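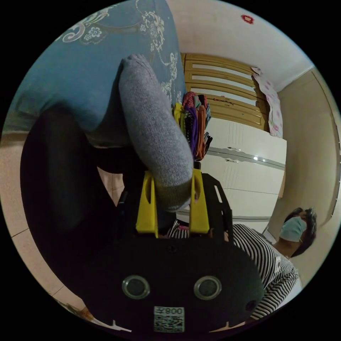

A gray knitted sock held between the fingers of a hand-held gripper. Gromemus uses the tool to record household tasks.

Home recordings to teach robots how to handle laundry
By Aivar Lapiņa
March
14 shares | 2 comments

Gromemus has begun recording household work in private homes, with people using hand-held grippers to show the movements that a robot arm will later be asked to copy. The first part of the project, called Kosto, deals with socks and other small pieces of clothing.

The person doing the task holds the gripper, closes its fingers on a garment and moves it to where it should go. No robot is present during the work. The recordings are sent to the company's office, where they are checked and sorted before they are used for training.

Gromemus said it had 1,992 usable recordings at the end of last month and wants 3,000 before it starts tests on an arm built by Bellon. A recording is thrown out if the garment leaves the view for too long or if the person stops halfway through. Dropped items are kept, provided they are picked up again in the same take.

Socks were chosen as the first item for a practical reason. They change shape each time they are touched, and a movement that works on one may fail on the next. The company had earlier tried teaching the task by remote control, with an operator steering an arm from another room. That method gave clean data but was slow, and the arm could not easily be carried up stairs or set up in a small bedroom.

Each home is visited for 2 days. Residents are asked to leave their rooms as they normally keep them, including furniture, rugs and anything lying on the floor. People taking part get a short lesson with the gripper before the first recording and are paid by the hour. They may ask for any recording made in their home to be deleted. 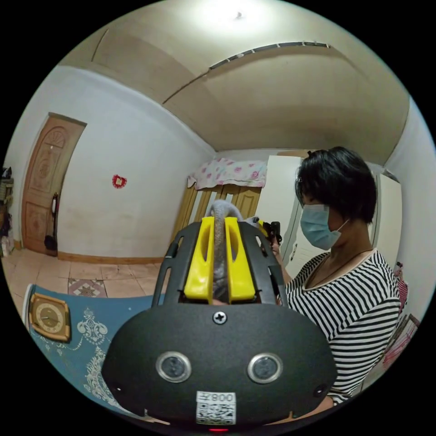

Lukoševičius, reached by phone, said remote control should not be dropped so soon. An operator can feel the limits of the arm and will not ask it to do what it cannot, he said, while a person holding a gripper may turn the wrist in ways no arm can follow. He expects that a good share of the recordings will have to be set aside for that reason.

Gromemus said it already filters out movements beyond the arm's reach. It plans to add roughly 400 remote-control sessions later in the project and compare the two methods on the same garments.

The next items on the Kosto list are dish towels and pillowcases. Tests with the Bellon arm will begin with single socks on a flat surface, and matching pairs will be tried after that.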